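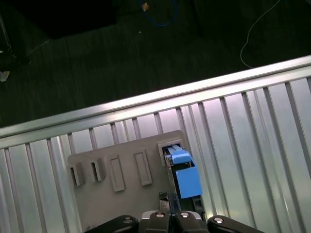

Ausgabe 55, Seite 3

Stecken, ziehen, wieder stecken

Suleiman Omoregie baut Übungsplatten. Auf der grauen Kunststoffplatte, die auf dem gerippten Aluminium liegt, sitzen die Aufnahmen in einer Reihe, ganz rechts steckt der blaue Stecker. Die Werkstatt von Closotwood liegt im Gewerbehof Tramton, zweiter Stock. Omoregie arbeitet dort seit dem Umzug aus Tredthorpe.

»Angefangen habe ich mit einer Platte, auf der alle Öffnungen gleich waren«, sagt er. »Das war nach einem Nachmittag langweilig.« Inzwischen unterscheiden sich die Aufnahmen in Form und Größe. Die größere mit dem helleren Rahmen sei die dankbarste, der Rand führe das Teil ein wenig.

Warum Grau? »Matt und grau, damit nichts spiegelt. Das Aluminium spiegelt schon genug.« Die Rippen hat er trotzdem behalten. Eine glatte Unterlage hatte er im Mai ausprobiert und nach einer Woche wieder abgeschraubt.

Am meisten Zeit kostet ihn das Spiel zwischen Stecker und Aufnahme. Die Datei für das aktuelle Modell trägt die Nummer 89. »Zu eng, dann drückt man mit Gewalt. Zu weit, dann wackelt es, und man lernt nichts.« Gemessen wird bei ihm mit dem Messschieber, notiert auf Papier. Den Stecker hat er blau gemacht, weil er ihn auf der Werkbank sonst ständig sucht.

Donnerstags holt Stoyanova, der Vertrieb im Erdgeschoss, die fertigen Platten ab. Bestellt werden sie unter der Artikelnummer 3796. Als Nächstes will Omoregie eine Ausführung mit schräg gestellten Öffnungen bauen. »Die Zeichnung liegt da. Mir fehlt noch das richtige Maß für die Schräge.«

Kontakt | Impressum | © Redaktion Werkhof | Nach oben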